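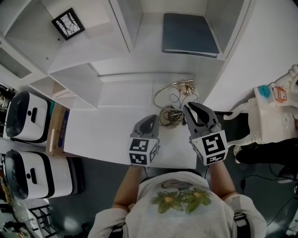 핸드헬드 그리퍼 시연 데이터, 케이블 정리 작업만 성공률이 바닥입니다

작성자: 흰탁자위의곰 | 2019년 9월 13일 | 조회 405

양손 그리퍼로 시연을 모으고 있습니다. 그리퍼마다 밑동에 마커 큐브가 붙어 있고, 머리 쪽 카메라가 큐브를 보고 손 위치를 추정하는 방식입니다. 과제는 탁자 위에 엉킨 케이블을 옆으로 치우고 작은 조명 기구를 집어 옮기는 것. 사람이 하면 하품하면서도 되는 일이죠.

3월부터 모아서 지금 237개입니다. 그중 54개는 중간에 마커 추적이 끊겨 버렸습니다. 남은 걸로 학습시켰더니 조명은 그럭저럭 집는데, 케이블 앞에서는 그리퍼가 명상에 들어갑니다. 손을 뻗다가 멈추고, 다시 뻗다가 멈추고요.

Dursun 프로젝트 문서에는 그냥 1000개를 넘기라고만 적혀 있네요. 제 손목 사정은 안 적혀 있고요. 개수를 더 늘리는 게 답일까요, 아니면 모으는 방법이 틀린 걸까요?

Pirkomau

개수 탓하기 전에 영상부터 다시 돌려 보세요. 명상하는 정책은 대개 명상하는 시연에서 배웁니다. 케이블 어디를 잡을지 고민하느라 손을 띄워 놓고 있는 구간이 꽤 있을 겁니다. 저도 제 영상 보고 반성했습니다.

제가 바꾼 건 이 정도입니다.

잡을 곳을 먼저 정하고 녹화를 시작합니다. 녹화 중에 마음이 바뀌면 그 회차는 버립니다.
케이블 모양은 매번 흐트러뜨리되, 처음 한동안은 한쪽 손으로만 잡습니다. 어떤 때는 왼손, 어떤 때는 오른손이면 모델은 그 중간쯤에서 허공을 잡습니다.
앞뒤로 멍하니 있는 구간은 잘라냅니다.

추적 끊김은 손목 각도를 의심하세요. 큐브 면이 카메라에서 돌아가는 순간이 있습니다. 끊긴 회차의 직전 화면만 모아 보면 범인이 금방 나옵니다. 조명 기구 쪽으로 손목을 꺾을 때 아닐까 싶네요. 아니면 팔꿈치로 가리고 있거나.

이렇게 백 개쯤 새로 모아서 기존 것과 따로 학습시켜 비교해 보시고, 그다음에 손목을 희생하셔도 늦지 않습니다.

Cirkville_주민

케이블을 안 쓰는 과제로 바꾸세요. 저는 블록으로 바꾸고 행복해졌습니다.

Biltolholm

윗분 의견도 틀린 말은 아니지만 질문은 케이블이니까요. 하나만 보탭니다. 그리퍼 벌림 폭 값도 그래프로 그려 보세요. 저는 위치만 열심히 들여다보다가 한쪽 폭 값이 몇 주 동안 늦게 기록되고 있던 걸 나중에 알았습니다. 단단한 물건은 조금 늦게 닫아도 집히는데 케이블은 봐주질 않더군요. 시간 맞춤은 녹화 첫머리에 양쪽을 두 번씩 여닫아 두면 나중에 확인하기 편합니다.

흰탁자위의곰 (작성자)

영상 돌려 보고 왔습니다. 케이블 앞에서 제일 오래 망설이는 건 저였습니다. 끊긴 회차는 대부분 오른손목 꺾을 때 맞고요. 폭 그래프는 내일 그려 보겠습니다. 블록은 일단 서랍에 넣어 두겠습니다.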